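3.2 Boxes and the bed as a sorting surface

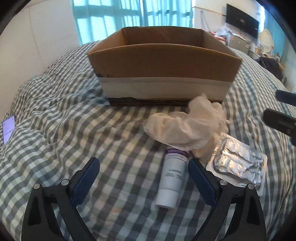

Figure 4. Open cardboard box on a bed, with a piece of fabric, a squeeze tube and a silver blister-style pack in front of it.

Beds were the most common place for sorting small belongings in the Ustska households. Residents put a box down on the sheet and laid items next to it before deciding where each one should go. Figure 4 shows an arrangement of this kind. The box is open at the top, with a wide band of pale tape across its front panel, and the items lie close to it on a checkered sheet.

We logged 3390 item placements in 103 sorting sessions. Of these, 1615 were placements into a box. The remainder went to drawers, shelves, bags or the trash, or back onto the bed. Soft items and toiletries were often handled together, although most residents told us they stored them apart. Doina Dumitrescu, who coded the interviews, grouped these cases under "mixed piles" and kept them separate from piles that held a single type of item.

Box height affected how people worked. When the walls were high, residents tended to drop small items in without arranging them, and later had to empty the box to find them. Shallow boxes were arranged more carefully but filled up sooner. We did not control for box size in the October visits, and the 200 placements recorded in the Daltevik apartments are left out of Table 2 for this reason. They are treated separately in Section 3.4.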